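# Open day visit to the Talmont lab

Our group went to the Talmont open day in September to see how a robot arm is taught to handle everyday objects. Raghda Farah took the notes and I wrote them up.

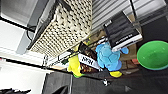 The demonstration started at 14:00 and was run by Kauko Rautiainen. He explained that the team collects its own recordings of picking and placing, and that soft toys, books and packets are used together because they behave so differently when gripped. A plush toy squashes, a book slides. Anas Nassar asked if the objects were always the same ones. They are swapped every 200 recordings, and the full set for one task is 400.

We were then allowed to try the controls in pairs. The hand controller is made by Vokier and moves the arm quite slowly — slower than we had expected from the videos on the Dinsa course page. Rania Abu Hammour managed two picks in her turn. I managed none, mostly from closing the gripper too early.

Konrad Urbańczyk asked about lighting. The answer was that the team records with the blinds open and with them closed, so that the software does not depend on one kind of light. We had left this out of our own plan and have now added it.

## What we will change

- Use more soft objects in our tests.
- Record each object in bright and dim light.
- Keep the first session short — our hands were tired after one turn each.

The costs were not discussed. Raghda has emailed to ask for the price of the controller.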